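4. Laying the single place setting

This section covers the Plerkell snack setting: one mug, one plate and two pumpkin pieces. It applies to the white table only. For the long counter, see section 6.

Before you start

Clear the table of everything that is not part of the setting. Wipe the top with a damp cloth and dry it with a second cloth. Crumbs and lint show up quickly on the lavender plate, so wipe the plate as well, paying attention to the inner edge of the rim.

CAUTION: The two round openings near the back corners go straight through the tabletop. Keep small parts, napkin rings and spoons away from them.

Placing the mug and plate

1. Stand at the long front side of the table, facing the back edge.

2. Set the plate down at the center. The plate has no front or back and can be turned any way.

3. Place the teal mug behind the plate and to the left. Leave a clear gap between the two so that neither has to be moved when the other is picked up.

4. Turn the mug until the handle points to the right.

NOTE: The back edge of the table is wavy. Do not use it to line up the mug. Measure from the front edge if you need a fixed position – 200 mm is the smallest distance allowed for any item.

Placing the pumpkins

5. Set the first pumpkin on the table to the left of the plate, a little in front of the mug. The point where the stripes meet faces up.

6. Bring the second pumpkin in from the right side of the plate. Do not reach across the mug.

7. Lower the second pumpkin onto the left half of the plate, leaving the right half free for a napkin or a second item.

8. Let go and check that the pumpkin sits flat. If it leans against the rim, lift it and set it down again. Do not slide it, as sliding shifts the plate. 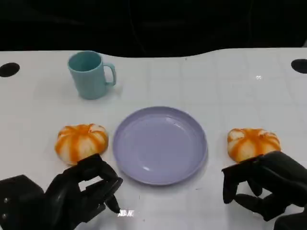
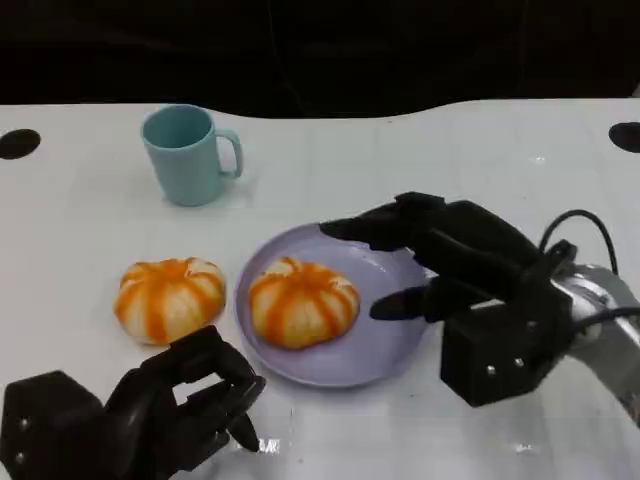
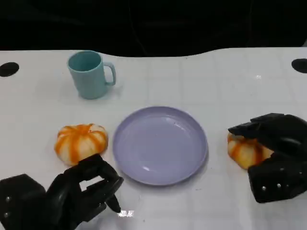
Mug, plate and both pumpkins, with the mug handle to the right.

Povilas Mets writes that he had trouble with step 7: in his copy of the setting the second pumpkin kept ending up in the middle of the plate, and he asks whether that counts as wrong. He would also like the left-handed layout printed next to this one, as he had to hunt for it in the appendix.

Reply to the comment: a pumpkin in the middle of the plate is acceptable when nothing else will be served on it. When a napkin is added, use the left half as described. The left-handed layout will move to this section in the July revision.

Clearing the setting

9. Take the pumpkin off the plate first, then lift the plate. Carrying the plate with the pumpkin on it is not recommended.

10. Pick up the mug by the handle.

11. Return both pumpkins to the Zerico tray, stripes up. Stack plates no more than 8 high.

12. Store mugs upright in one layer. Do not nest them.

Care

Wash the mug and plate by hand in warm water with mild soap. Scouring pads leave marks on pale colors. Wipe the pumpkins with a barely damp cloth and let them air-dry before they go back in the tray – they must not be soaked.

Replacement plates are listed under part 57 in the Ots order sheet. Mugs are ordered separately.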